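The checkpoint at Mornstead

They opened the gate at 4. Not 4 sharp, nothing there was sharp, but Lech's watch said 4 and he'd decided to trust it.

Shobha was already at the wire. She'd been there since Friday, sleeping in the back of the bread van with two other women, and she had the list folded so many times it was coming apart. 3,547 names on the full one. Hers was a page out of it. Page nine. Her brother was on page nine, near the bottom, spelled wrong.

"Rodriguez," she said. "They put a z."

"Doesn't matter."

"It matters if they read it out and he doesn't answer."

Lech said he'd answer. Anyone would answer. You'd answer to a dog's name in there.

A truck came up from the Fernmont side, slow, lights off. Then nothing. Engine ticking. A boy with a rifle got down and went round the back and pissed on the tire and got in again.

Rain. Then not rain.

The ceasefire was eight days old. Both sides said it was holding. You could hear it holding, off behind the hills, every hour or so, a thump and then the birds going up. The river towns had got theirs back last week, thirty men walking over the bridge in hospital slippers. So it could be done. It had been done. Shobha kept saying that, thirty men, slippers, like a prayer.

Zinhle Visser came out of the hut with her jacket over her head. She ran the talks, or she carried the paper between the people who ran them, depending who you asked. She hadn't slept either. You could see she was working out what to say on the way across, and she hadn't got to the end of it by the time she reached the wire.

"It's not everyone," she said. 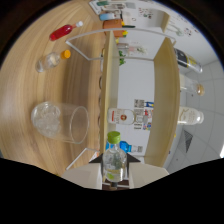 "How many."

"I don't have the number."

"You do, though," Lech said.

She looked at him. "Gajewski changed his mind on the ones from Jesach. He says they're soldiers. He says he's got proof, he's got uniforms."

"They're roofers."

"I know they're roofers."

"They were fixing the school. Who wears a uniform on a roof?"

"Lech. I know."

Shobha wasn't listening to any of it. She had the page open flat against the fence post, holding the corners down, running her thumb along the column that said where from. Jesach, Jesach, Grabowska, Jesach. Her thumb stopped.

"He's down as Grabowska," she said.

Zinhle didn't say anything.

"He's never lived in Grabowska. He's never even liked it. Who put Grabowska?"

"Somebody typed it wrong," Lech said. "Same as the z."

"So is he coming or not?"

And that was the thing. Zinhle could go back in and correct it. That was her job, strictly, she had to hand over a true list, she'd signed something. Old Donati was in there with his reading glasses and his pen, checking every line twice for the other side. One word from her and he'd fix it. He was a fair man, Brunello Donati. He'd fix it in a second and the brother would go back in the shed with the rest of the roofers.

The truck started up. Somebody yelled. The tailgate came down with a bang and a man climbed out backward, careful, feeling for the ground with his foot. Then another one. A blanket over the both of them.

"Give me the page," Zinhle said.

Shobha didn't want to. You could see her fingers not wanting to.

"I need it. I wont be long."

She took it and folded it along the old creases and put it inside her jacket, in with the cigarettes. Didn't go back to the hut. Walked over to the truck instead, past the boy with the rifle, and stood next to the tailgate with her hands in her pockets and the rain starting again.

"Rodriguez," she called up into the dark. With the z. "Rodriguez, from Grabowska?"

Nothing for a bit. Coughing. Somebody shifting thier feet on the metal.

"Yeah," a voice said. "Yeah, that's me."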